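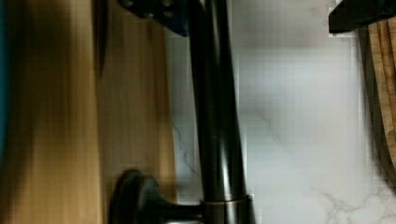
Kitchen & Counters

How I Reset My Counter on a Thursday Night

I got an email from Solange Kowalchuk asking how I keep a kitchen counter usable when everything lives out on it, so I'm writing down the whole routine. It takes me around 4 songs, if the songs are decent.

Start at the sink end. I pull everything back from the faucet and wipe the marble next to it with a damp cloth and one squirt of Clarkance, then dry it right away (bronze finishes show every single drop!). Never use the scrubby side of the sponge on it. I learned that one at my old place.

Next, the tall stuff goes to the wall. Pitchers, canisters, bottles, all of it against the tile in one row.
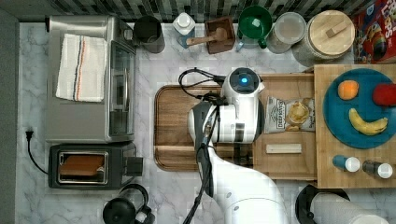

Then snacks. Chips get clipped and go up in the cupboard, and cereal goes up with them, even if you're planning on a bowl at 10 p.m. like me. Salt and pepper can stay out because I'd just be getting them back down.

Do the fruit plate after that. Lift it, wipe under it, put it back at the end where people walk by and grab things.

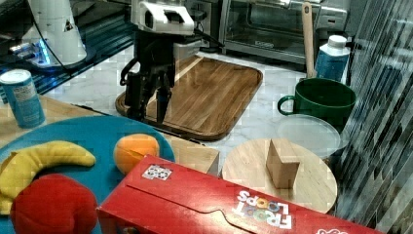 Fruit plate at one end, cereal still waiting for its shelf.

Cutting boards come last. Mine get washed by hand, stood up to dry, and rubbed with a little Borton oil every 3 weeks or so. Leave the toaster unplugged while you shake the crumbs out, please.

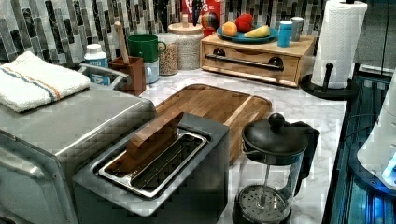 I like the coffee things close to the toaster so breakfast happens in one spot and the crumbs do too. Fold a clean towel, rinse out the French press, and go sit down. Next month I'm doing the drawers, and I'm already dreading the one with the lids.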